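Lis Fly Line Cleaner and Dressing
Item 3573
Andier Tackle Supply

Paste dressing for floating fly lines. Comes in a flat screw-top tin with two felt pads. Cleans off dirt and algae and leaves a thin slick coat so the line shoots through the guides and rides higher on the water. One tin does 10 full lines if you don't glob it on.

Safe for all plastic coated lines. Do not use on silk. For silk lines see the Stultadik red tin, which is a heavier grease.

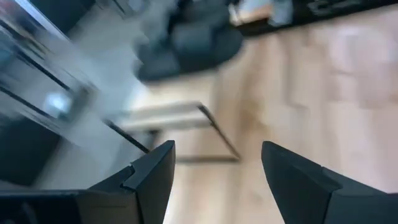
To use, strip the line off the reel in big loose coils. Wipe it down first with a damp rag and a drop of dish soap, then let it dry. Rub the pad in the paste and pull the line through it with light pressure. Wait ten minutes, then pull it through the clean pad to buff. If the line still feels tacky you put on too much, so buff it again.

I do mine twice a season, more if I have been fishing ponds with a lot of scum. On the Biltska I can usually go until July before the tip starts to sink.
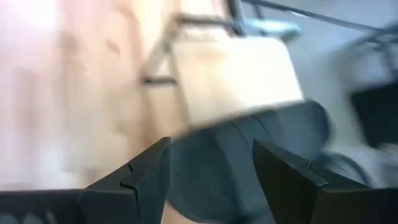
Paste gets stiff below 43 degrees. Keep the tin in an inside pocket for a while and it will soften up. It does not go bad, but keep the lid tight or it picks up grit, and grit will scratch your line.

Will not fix a cracked line. If the coating is split near the tip, cut back to good line and put on a new loop.

Extra felt pads sold separately, four to a package. Also available in a large shop tin without pads.

Tins ship in a padded envelope. Orders with reels or rods go in the same box.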